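# Why Is Red So Bossy?

Long before your closet existed, people wanted red clothes and had a hard time getting them. Sheep, for some reason, refused to come in red.

So people went looking for dye. One good source was a plant called madder. It has dull little flowers and looks like a weed, but its roots are full of red. You dig them up, dry them, grind them, and soak your yarn in the result for hours. It smells like a wet barn.

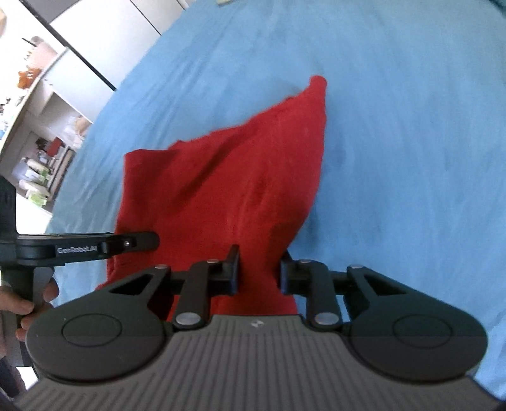 Dye is fussy stuff. It has to grab onto each tiny fiber and hang on through washing, sunshine and soup. Your eyes do some of the work, too. Red cloth soaks up most of the colors in light and bounces the red part back at you. Where less light gets in, less bounces out, so the long crease in a bunched-up red cloth looks darker than the parts next to it. It's the same dye. You can check this with any red sock.

Another red came from a bug. The cochineal lives on cactus plants and is smaller than a pea. Obadia Ondieki, who dyes wool in Brergate, once made me guess how many dried ones fit in his teacup. I said 18. He gave me a look – the kind you give a puppy.

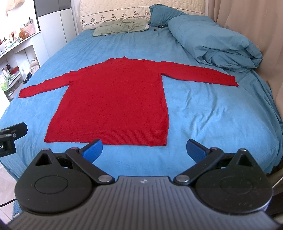 Knitting came along much later than dyeing. A knitted fabric is loops pulled through other loops, row after row, and that's why it stretches over your head and (mostly) goes back. The bottom of a red sweater often has a ribbed band with fine up-and-down lines. Ribbing is extra springy, so it hugs you and keeps the wind out.

Most red clothes today get their color from dyes made in factories. The bugs have not complained.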